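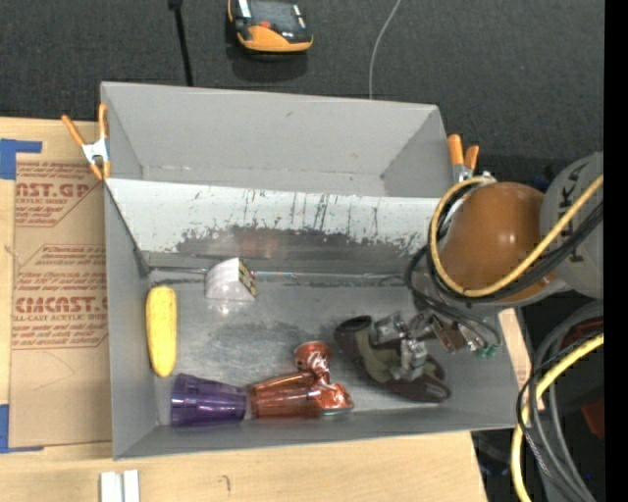
The sorting bench at Tusada, with the gripper over a shoe in the front half of the bin.

Open day helpers and visitors wanted, Saturday in May

Tusada is opening its workshop to the neighbourhood again this May, and we'd love a few more people to be part of it, whether you'd like to help us run the day or just come along and have a turn at the bench.

We're a small robotics workshop on Kevero Street, upstairs from the old Aoun print shop (the stairs are steep, but there's a lift around the back, so please ask). Most of what we do is teach a robot arm to pick everyday things out of one side of a divided bin and put them in the other. Cups, a squashed soft drink can, a banana shape, a shoe. It sounds simple until you watch it try a shoe! We've logged 2,570 picks on the Zemex bench so far this year, and we still find ourselves holding our breath over some of them.

Last year 251 people came through the door, which was wonderful and also rather more than two tired engineers could look after on their own, so this time we're asking for help.

Open day helpers (7 places)

You'd greet families, keep the queue cheerful, reset the bin between turns and answer the easy questions. The harder ones can go to Rima Kanaan, who will be at the bench all day and loves being asked. You don't need any background in robotics. We'd much sooner have somebody who enjoys talking to strangers and doesn't mind being on their feet for a good part of the day. Helpers must be 18 or over, and closed shoes are a must. We pay an hourly casual rate, and lunch is on us.

Visitors who'd like to take part

Bring an object from home and we'll see what the arm makes of it. It should be something you can hold in one hand and wouldn't be heartbroken to see dropped. Odd shapes and odd colours are very welcome, but no glass, please, and nothing with liquid in it. Children are welcome with an adult, and there's a line on the floor we ask everybody to stay behind while the arm is moving.

Doors open at 10 am and the last demonstration starts at 2 pm. Helpers should plan to arrive at 9 for a cup of tea and a walk around.

To put your name down, write to Jad Salameh at the Tusada front desk with a few lines about yourself and whether you're hoping to help or to visit. If you have a favourite object in mind, tell him that too.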